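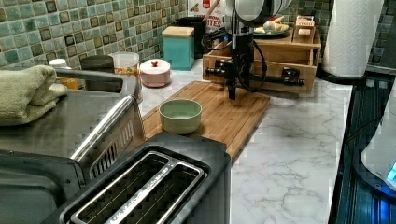 Counter this morning, board and bowl out.

Fedside Home Forum > Small Kitchens > No oven for a year, worth replacing the range?

kristyna_b
Posts: 542

Range died in October. Landlord says he'll put in a new one or knock a bit off the rent if I go without, my pick, needs to know by end of the month. Been cooking on a toaster oven and one induction burner since it quit and it's mostly fine??

Kitchen is small. If the range goes for good I get a cabinet and actual drawers in that spot. I want the drawers so bad.

What works: chicken thighs, any kind of roasted vegetable, small lasagna, cookies if you're patient. Baked potatoes are better in there than they ever were in the big oven, skin gets really crisp. Frozen stuff obviously.

What doesn't: bread. Tried a boule, it rose into the top element and burned black on the crown while the middle was gum. Sheet pan dinners for more than two people. Anything that needs steady low heat, it cycles hot cold hot cold and you can hear it clicking.

Also the breaker. Everything along that wall is on one 15 amp circuit so toaster and toaster oven together = dark kitchen. I've got it down to a routine, toast first, then switch the oven on, but guests don't know the routine.
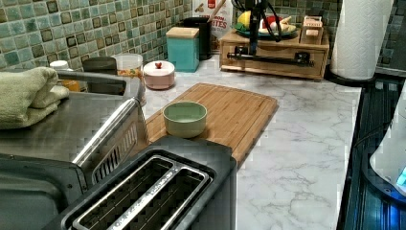

And then there's resale, except I rent so that's the landlords problem. Question is really for people who did this long term. Did you miss it? Did you end up buying a range anyway after telling everyone you wouldn't? Thanksgiving at my place is not a thing so leave that out.

eduard_k
Posts: 2333

Don't do it. Take the new range. You're thinking about drawers now, wait until February when you want a pot roast and the house is freezing.

We went without for two winters during a remodel that dragged. First month was fun. After that I was so sick of food that fits in a shoebox. Also every recipe on earth assumes a 9x13. You end up doing math for a casserole.

And one burner? One?

kristyna_b

One. It's a good one. I do pasta, set it aside with the lid on, then sauce. Pasta sits in a bowl with oil. Not fancy.

silvia_havl

Opposite of Eduard here. Gave up my oven six years ago, never looked back. Things that helped:

Get an oven thermometer, the cheap kind that hangs off the rack. Mine ran way hot and I'd been blaming recipes.

Rotate halfway, always. Back right corner is always the hot one, at least on mine.

Foil tent for anything that browns too early. Your boule would of been fine with a tent and the rack all the way down. Or do rolls. Rolls are low, rolls work great.

Quarter sheet pans. Measure the inside of the oven first, with the door SHUT. I bought a pair that fit beautifully with the door open.

For low heat I use a slow cooker and keep it in the hall closet. Yes I have a closet slow cooker, leave me alone.

eduard_k

So you gave up the oven and now you have a toaster oven, a slow cooker, and what else. Air fryer? Rice thing? That's the part I never get. People "save space" and then the counter is solid appliances and they chop onions on a corner of the dining table. A range is one object. Holds pots on top, pans in the bottom drawer.

silvia_havl

Rice thing yes. No air fryer. I chop onions on a board like a normal person.

jpolak
Posts: 200

Electrician's opinion since the breaker came up. Do not shrug that off. A toaster oven is a big load, a toaster is a big load, and if the induction burner is on that same circuit you're going to be tripping it for as long as you live there. A breaker that trips over and over gets tired. Ask the landlord what happens to the range circuit if the range goes. Is it gas or electric? If it was electric there's a heavy line sitting there dead behind the wall, and it can be capped or an electrician might be able to use it for something. Don't do it yourself, don't let the landlord's cousin do it.

If it was gas, it needs to be capped properly with a real fitting and checked. Not a rag. I've seen a rag.

And no extension cords. Please. I know somebody is about to suggest a power strip.

kristyna_b

Electric. Burner is on the other side by the window so that's a separate breaker I think, it has never gone out at the same time anyway. Will ask him about the line. Did not think of that at all, thank you.

He's not the cousin type, he's the "I'll watch a video" type.

jpolak

That's worse.

jozefina_h

Reading this with interest, same deal here, old building in Vesitz, oven door fell off (off!) and I've been putting off the decision. Can I ask what people do about heat on the counter and cabinets above? My toaster oven is shoved under an upper cabinet and the bottom of the cabinet is getting this brownish look. Sticky too.

silvia_havl

Pull it forward when it's on. All the way to the front edge, door past the lip of the counter if the feet still sit solid. The manual will give you a clearance on top and the sides, go by that. Nothing on top while it's running either, no towels, no bread bag. The plastic bread bag is how you ruin an oven AND a loaf. Brown and sticky is probably grease vapor plus heat, wipe it with dish soap and warm water and see how much comes off. If the finish is bubbling thats heat damage and you really need to move it.

jozefina_h

Not bubbling. Mostly came off with soap. Gross. Moving it tonight.

eduard_k

Meanwhile a range has a hood over it. Just saying.

kristyna_b

Mine had a hood that blew the smoke straight back into the room. It was a fan with a light in it.

OK update after thinking. Made a list of what I cooked in the big oven last year, from memory. Birthday cake for my sister. Cookies at the holidays. Bread a handful of times when I was in a bread mood. Frozen pizza, constantly, and that fits in the small one if I get the smaller pizza. So I was heating up a giant box for pizza.

Talked to the landlord too. Range line, he'd pay to have someone cap it or turn it into outlets for the counter, he got a quote already from Munix and didn't choke on it. So the breaker thing may go away. And he says the cabinet would be the same depth as the old ones, with three drawers, deep one at the bottom. DEEP ONE AT THE BOTTOM.

Only thing still bugging me is prep space. I do everything on the one board. Veg, meat after the veg, then wash, then rolling things out if I feel brave. If the range goes I get counter on top of that new cabinet, so that should be a whole second spot. Thinking butcher block for the top instead of matching the rest. Someone at work swears by Sproģis board oil for that, a coat a month. Anyone use butcher block right next to something hot? Does it dry out and split?
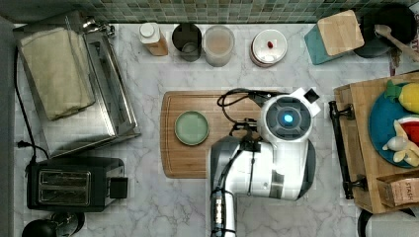
Juraj Polák: skip the butcher block if the toaster oven is going to live on it. Heat out the back and bottom all day, wood moves, seams open up. I see it in every other kitchen I do outlets in. Stone or laminate there, keep wood for a board you can pick up and put away.

silvia_havl

Disagree, sort of. I have butcher block and the oven sits on a big ceramic tile on it. No splits. I do oil it though, plain mineral oil, no special brand. Every month at first and now when it looks thirsty. The trick is the underside, if you only seal the top it cups. Ask whoever puts it in to oil the bottom before it goes down.

jpolak

Tile helps. Most people won't bother with the tile. And nobody oils the bottom, come on.

silvia_havl

I oiled the bottom!

eduard_k

This is now a countertop thread. For the record my vote is still range. Also what are you doing for the birthday cake.

kristyna_b

Two small layers instead of one big pan. Or her place, she has an oven, she can host her own birthday.

jozefina_h

Can you do layers one at a time or does the second batter go flat while it waits? I have one 8 inch pan and zero room for a second.

silvia_havl

Depends what's in it. Baking soda and buttermilk, don't wait, it fizzes out. Regular baking powder (double acting) will hold a while in the fridge, I've left it through a whole first layer and it came out fine. Slightly less tall. Frosting covers it.

eduard_k

Or mix half a batch twice.

silvia_havl

Or that. Ok that's a good one Eduard.

kristyna_b

Told the landlord no range. Going with plain laminate on top bc it's his money and he said no to wood. Cabinet guy comes to measure next week, outlets before that. Will post drawers.

jpolak

Make sure the new outlets near the sink are GFCI. And ask for a separate circuit just for the toaster oven while the wall is open, costs little more at that point.

kristyna_b

Writing that down. Already asked about the seperate circuit, he said "probably" so I'm going to ask again.

eduard_k

See you in February.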